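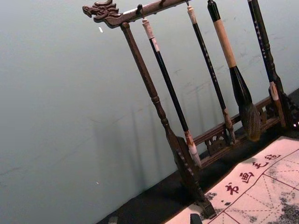
Wrist view, four brushes on the rack.

From: Roya Farahani
Subject: Re: demos by remote control

Danjuma Aliyu wrote:
> With 400 demos of the felt cleanup we should be
> able to stop driving the arms ourselves by July.

I doubt it. Who drove? If it was one person on all 400, the policy learns that person's habits, pauses included. I'd take 20 each from several people first and look at those. 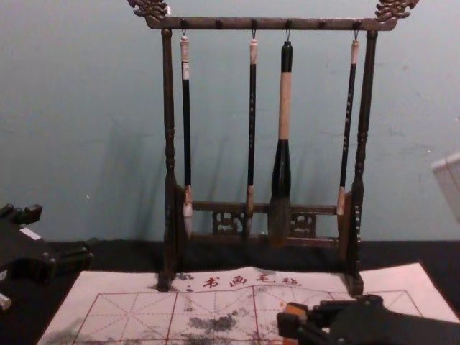
I also don't buy that the rack can be left out of the reset notes. A big brush hanging low over the rail is in the view every time, and if it always hangs in the same spot the arm may be steering by it — Nneka saw that with the Salehi data. Move the brushes between runs and tell me the success rate then.

And please say what counts as clean. Old ink in felt doesn't leave because an arm pushed something over it. 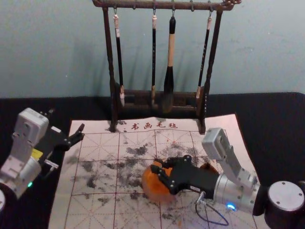

Head view. Right gripper closed on the orange piece, left one open.

Roya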